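The Box on the Bedside Table
Every home has a place where small things go to be undecided about. Gebhard Ortner would like a word about yours.

By Archana Chaudhary

In my mother's house it was a soup tureen. In my first apartment it was the second kitchen drawer, the one that had to be opened at an angle and closed with the hip. Now it is a shallow box with a pink rim, and it lives in the bedroom, where I had promised myself no such thing would ever live.

I mention this to Gebhard Ortner over the phone and he makes a sympathetic noise, the kind dentists make. Ortner has spent 8 years going into other people's homes and emptying their odds and ends onto bedsheets. He runs a small sorting business called Tusier, charges $89 for a first visit, and has opinions about lids.

"A lid is a lie," he says. "You put a lid on it and you think you have storage."

His record for a single container is 268 items, out of a cookie tin in a hallway closet. Eleven of them were the same kind of hex key. The owner, a retired surveyor, asked to keep all eleven, and Ortner let him. He isn't a tyrant. He only asks that each object be picked up and called by its name, out loud, which is harder than it sounds when the object is a plastic something that came off a something else.

Annelies Frei, who teaches evening classes in household repair, takes the opposite view. She thinks the odds-and-ends box is the most useful container in the house and that people who clear theirs are back at the hardware store within a month, buying a single washer in a packet of forty. Her own is a three-tier affair, and she let me go through it on the condition that everything went back in the wrong place, exactly as found.

"Put a plug with the plugs and you'll never see it again," she told me. "Put it with a toy and you'll remember it for years."

I went home and tested this theory on myself. Without looking, I could recite most of what was in the box: the power adapter with the green face, the red block, the teal spool that has never had anything wound on it while I have owned it. The dark red and pink flower, which is artificial and therefore immortal. The cup, on its side. Frei was right. I couldn't have told you where my passport was.

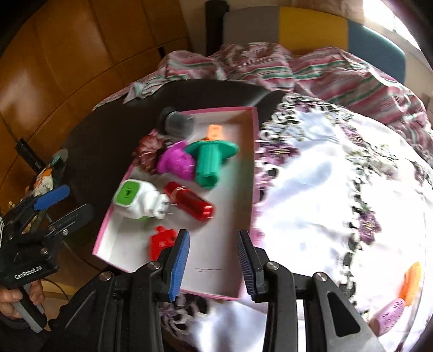

Ortner's method starts with a clear surface, and he doesn't count a table with a tablecloth on it. Pattern hides things, he says, and purple flowers hide them best. He likes a plain sheet, a good lamp and a second person who has no attachment to anything and would like to go to lunch.

My second person was my neighbor Konrad, who lasted one object. He picked up the magenta clump, turned it over, asked what it was for, and when I said it was a toy he asked whose. We had coffee instead.

The adapter, I did decide, could go in the desk with the other adapters. That was in March. I have needed it twice and bought a replacement once.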